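Club robotique Welis — Fiche de contrôle sécurité, bras articulé
Atelier de Hastlow, salle du fond
Contrôle du 29 octobre 2023
Contrôle effectué par : Wiebke Lammers
Projet : bras « Druro », groupe des débutants

À remplir avant la première mise sous tension de la séance. Cocher OK, À REVOIR ou NON. Toute ligne marquée NON bloque l'utilisation du bras jusqu'à correction. Les commentaires sont à écrire en toutes lettres, pas d'abréviations, la dernière fiche était illisible.

1. POSTE DE TRAVAIL

1.1 Table stable, ne bouge pas quand on s'appuie dessus — OK
Commentaire : un patin a été remplacé depuis la dernière fiche.

1.2 Boissons et nourriture hors de la salle — OK

1.3 Zone de débattement du bras délimitée avant le démarrage — À REVOIR
Commentaire : le ruban adhésif posé en mars s'est décollé et n'a pas été remis. Les élèves connaissent la limite mais un visiteur ne la voit pas. Ruban jaune à racheter. En attendant, l'encadrant annonce la limite à voix haute avant chaque démarrage.

1.4 Multiprise avec interrupteur accessible depuis le poste de pilotage — OK
Commentaire : essayé avec la main gauche et la main droite. La personne qui pilote n'a pas à passer le bras au-dessus du robot.

1.5 Cheveux attachés, manches relevées, cordons de sweat rentrés — OK
Commentaire : deux rappels pendant la séance. Des élastiques sont disponibles dans le tiroir du haut.

2. STRUCTURE IMPRIMÉE

2.1 Absence de fissure sur l'avant-bras — OK
Commentaire : contrôle à l'œil et au doigt, hors tension. On voit des traces blanchâtres dans le plastique bleu, elles suivent les couches d'impression. Ce ne sont pas des fissures, l'ongle n'accroche pas. Ne plus les signaler comme défaut, mais comparer à chaque contrôle.

2.2 Absence de fissure autour des vis — À REVOIR
Commentaire : rien de visible du côté pince. Côté base, une vis a été trop serrée et le plastique a légèrement blanchi autour de la tête. Pièce à réimprimer avant la rencontre de Frerichs. On peut continuer à petite vitesse d'ici là.

2.3 Jeu au coude — OK
Commentaire : faible, identique à la fiche précédente.

2.4 Trous d'aération du boîtier de coude dégagés — OK
Commentaire : ne pas y coller d'étiquette. L'étiquette du groupe va sur le socle.

2.5 Serrage des vis vérifié au tournevis manuel — OK
Commentaire : la visseuse reste dans l'armoire. Rappel fait à tout le groupe, y compris à ceux qui étaient absents la dernière fois.

3. SERVOMOTEURS

3.1 Servomoteur de pince bien assis dans son support — OK

3.2 Servomoteur de coude bien assis dans son logement — OK
Commentaire : pas de mouvement quand on appuie dessus avec le pouce.

3.3 Butées logicielles chargées avant le premier mouvement — NON, puis OK
Commentaire : le programme chargé au début de la séance était l'ancienne version, sans butées. Corrigé sur place, essai refait à vide. Il faut renommer les fichiers, deux versions portent presque le même nom. Je propose de supprimer l'ancienne de l'ordinateur du club et de n'en garder une copie que sur la clé.

3.4 Échauffement après essai — OK
Commentaire : essai de 100 cycles d'ouverture et de fermeture de la pince, sans charge. Servomoteur tiède au toucher. Si on ne peut pas garder le doigt dessus, on arrête et on coupe l'alimentation.

3.5 Bruit anormal — OK
Commentaire : un léger grésillement quand la pince tient une position. Déjà noté sur la fiche précédente, pas d'évolution.

4. CÂBLAGE

C'est la partie qui demande le plus de temps et celle qui est le plus souvent bâclée. Prendre le bras hors tension, suivre chaque fil du doigt, d'un bout à l'autre. Ne pas se contenter de regarder les connecteurs.

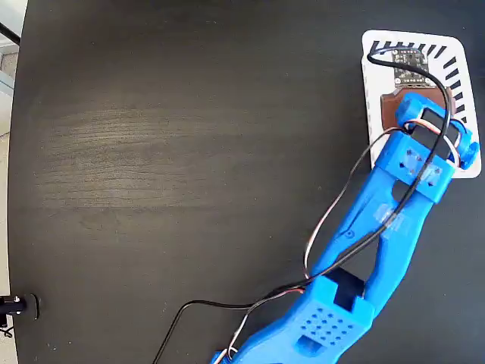
Bras Druro, pince au-dessus du carton gradué. Point à surveiller : la boucle du câble de pince, à gauche.

4.1 Isolant intact sur toute la longueur — OK
Commentaire : tous les fils ont été suivis. Une gaine un peu marquée près de la base, cuivre non apparent. À recontrôler à la prochaine séance.

4.2 Aucun fil pincé dans une articulation — OK
Commentaire : contrôlé bras replié et bras tendu. Il faut faire les deux, un fil peut être libre dans une position et coincé dans l'autre.

4.3 Longueur de mou suffisante, sans excès — À REVOIR
Commentaire : le câble à trois conducteurs du servomoteur de pince (blanc, rouge, brun) fait une boucle très large sur le côté avant de revenir vers le coude. Elle peut accrocher un objet posé sur la table ou une manche. À raccourcir avec un collier souple, sans tendre le câble. Laisser de quoi ouvrir complètement le coude.

4.4 Fils noirs tenus le long du bras — À REVOIR
Commentaire : un long fil fin part du boîtier de coude et traverse la table. Le fixer ou le faire passer par l'arrière. Le câble noir qui descend le long de la pince est à attacher à l'avant-bras. Colliers souples uniquement, les colliers rigides marquent l'isolant.

4.5 Connecteurs dans le bon sens — OK
Commentaire : le brun est la masse sur notre montage. Vérifié avec les élèves, chacun a dû le montrer sur le schéma avant de brancher.

4.6 Carte électronique posée sur une surface non conductrice — OK
Commentaire : la carte est posée sur le carton blanc, près du haut. Ça convient pour les réglages sur table. Pour les démonstrations, elle doit être vissée dans son boîtier, et il faut encore percer le boîtier. Pas de vis ni d'outil métallique à côté de la carte quand elle est alimentée.

5. ESSAI EN MOUVEMENT

5.1 Une seule personne aux commandes, une seule à l'arrêt d'urgence — OK

5.2 Essai d'arrêt d'urgence fait avant tout autre mouvement — OK
Commentaire : 3 essais, 3 arrêts. Le bras retombe quand on coupe. C'est normal sur ce modèle, mais il ne faut rien laisser dessous. Une cale en mousse serait utile pour l'avant-bras.

5.3 Mains hors de la zone pendant le mouvement — À REVOIR
Commentaire : un élève a voulu redresser le carton gradué pendant que la pince descendait. Mouvement arrêté à temps, pas de contact. Règle rappelée : on coupe, on attend, on annonce « coupé », on touche. Le carton doit être maintenu avec du ruban double face pour que la question ne se pose plus.

5.4 Vitesse limitée pour les débutants — OK
Commentaire : réglage bas conservé pendant toute la séance. Certains trouvent que c'est lent. On en reparle quand les points 4.3 et 4.4 seront réglés.

5.5 Durée d'utilisation continue — OK
Commentaire : plus de 2 heures au total, avec pauses. Alimentation coupée à chaque pause.

6. FIN DE SÉANCE

6.1 Alimentation débranchée au mur — OK
6.2 Bras replié en position de repos — OK
6.3 Outils comptés et rangés — À REVOIR
Commentaire : il manque le petit tournevis cruciforme. Regarder dans la boîte du groupe des confirmés.
6.4 Batteries dans le sac ignifugé — sans objet, séance sur secteur
6.5 Fiche signée et classée dans le classeur rouge — OK

ACTIONS À FAIRE AVANT LA PROCHAINE MISE SOUS TENSION

Raccourcir la boucle du câble de pince (4.3).
Attacher les fils noirs (4.4).
Fixer le carton gradué à la table (5.3).
Renommer ou supprimer l'ancien programme (3.3).

Les autres points peuvent attendre l'achat du matériel. La pièce de la base est à lancer à l'impression dès que le plateau est libre, compter une nuit.

Avis général : utilisation autorisée à vitesse réduite, avec un encadrant présent à la table. Pas de démonstration publique avant un nouveau contrôle complet des parties 2 et 4.

Signé : Wiebke Lammers
Prochain contrôle : 4 séances au plus tard après celui-ci, ou immédiatement après tout changement de servomoteur.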